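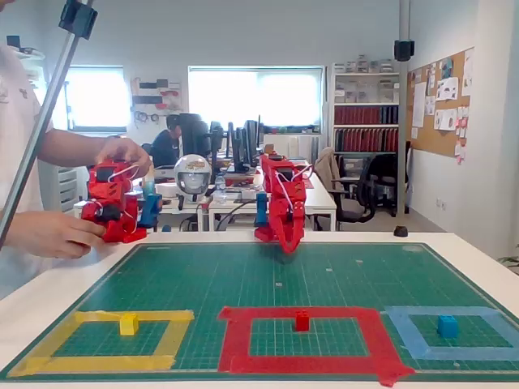

Progress report to the Clurkow small grants panel
Project: Prorwood sorting table
Prepared by Hicham Bouzid, Jul 28, 2024

You asked for a plain account of where the money has gone and whether the table is any better for it. My answer to the second part is "a bit", and I would be wary of anyone who claims more at this stage.

The work is simple to describe. There are three taped squares along the near edge of the mat, one yellow, one red and one light blue, and a block of the matching colour belongs in each. What we wanted to find out is whether a cheap, fixed layout on an ordinary white table can be kept the same from one session to the next, by different people, without somebody having to re-measure it every morning. The application said this would be settled by now. It isn't.

The mat. We bought the green cutting mat from Vavora after trying the table bare. I was against it. A printed grid looks precise, and people then assume that whatever they put on it is precise too. Eustaquio Cervantes argued that the grid would at least show when something had shifted, and I have to give him that one. The self-healing surface was sold to us as a benefit, but we don't cut anything on it, so I can't tell you whether it was worth paying for.

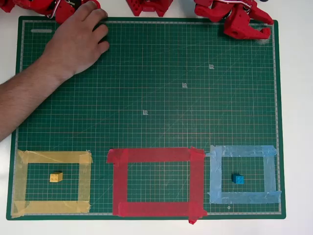

The grid lines are fine and rather pale, and under the afternoon light from the big windows I find them hard to count. Eustaquio says he has no trouble. We have agreed to work from the bolder lines only, which are easier to find and easier to write down in the log.

The tape. I am less happy here. The Diekmann tape comes in different widths depending on colour, something the catalogue did not make clear, and the red we were sent is wide. The red square runs over the bottom edge of the mat at its lower right corner and onto the table. That means if the mat creeps, the tape either holds it or peels, and I don't know which we should be hoping for. A narrower red is on order. I would rather have held up the trial until it came, but the session dates were already fixed.

The results. In the last full session 100 placements were logged, and 7 of them were marked as touching the tape. You may see that quoted as a 93 per cent success rate. Please treat it with care – the rule on what counts as "touching" was changed part way through the day, and the early sheets were not gone over again.

Spending. There is £677 left from the award. The mat, the tape and the blocks are all paid for. Eustaquio would like to spend part of the balance on a second mat, so that one can stay taped while the other is set up for something else. I would hold off until the first has had a fair run.

Before October we intend to do the following:
Re-tape the red square with the narrower roll, fully on the mat.
Write the touching rule down and leave it alone.
Repeat the 100 placements under that rule.
Take the layout up and put it back seven times, with a different person each time, and measure how far it moves.

The last of these is the one I care about. If the squares come back more than one bold grid line out, I will say so in the October report and we should talk about whether to carry on.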